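Towels smell musty straight out of the washer – help?
Asked 8 July 2022 in Laundry & Cleaning

Hi all! I love my front loader, but since January our bath towels have had a sour smell the minute they get damp again. The sheets are fine, only the towels do it. I've tried more detergent and a double rinse. We're in Samton, so the water is pretty hard if that matters. What would you try first?

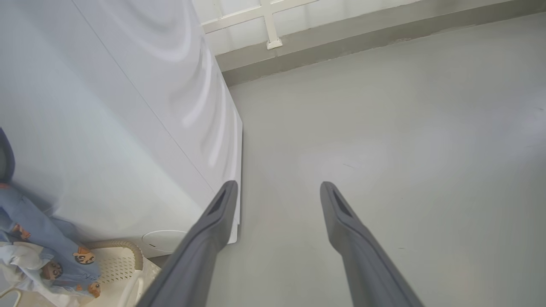 Answer 1 (15 votes)

Oh, this is so fixable! More detergent is probably making it worse, especially with softener on top. Do this:

Run the towels hot with a cup of white vinegar and no detergent at all.
Run them hot again with half a cup of baking soda.
Dry them completely, right away.

From then on use half the detergent and skip the softener. Mine came out fluffy again – I was thrilled! Wipe the rubber door seal too, and run the empty drum on its hottest setting every 30 days.

Answer 2 (7 votes)

Agree with all of that, but look at where the towels wait between washes. Ours used to sit damp in a closed hamper for days. Now they hang up first, then go in a basket with holes in the sides, and what a difference!
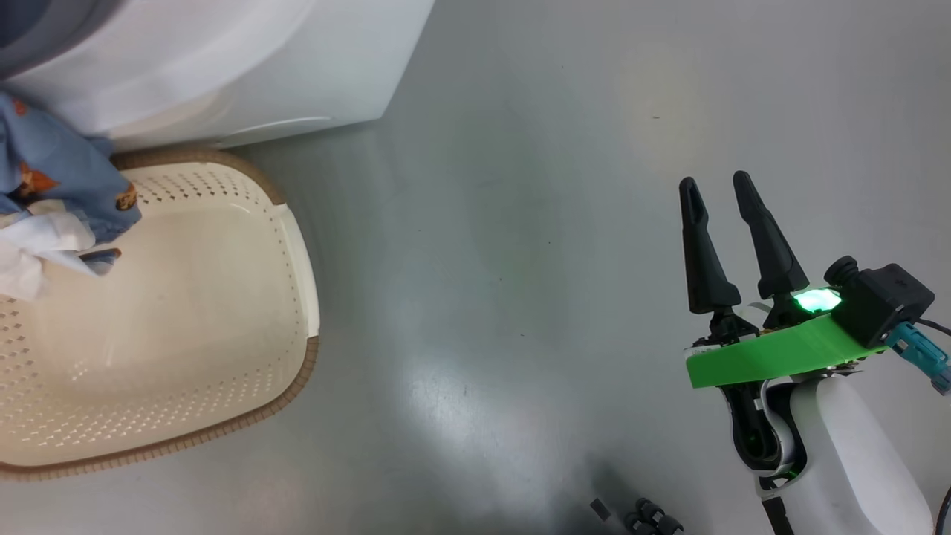
Perforated basket on the floor by the washer

Leave the washer door open a crack after every load, too.

Answer 3 (0 votes)

just buy new towels lol. got mine at the outlet in Mansilla, love them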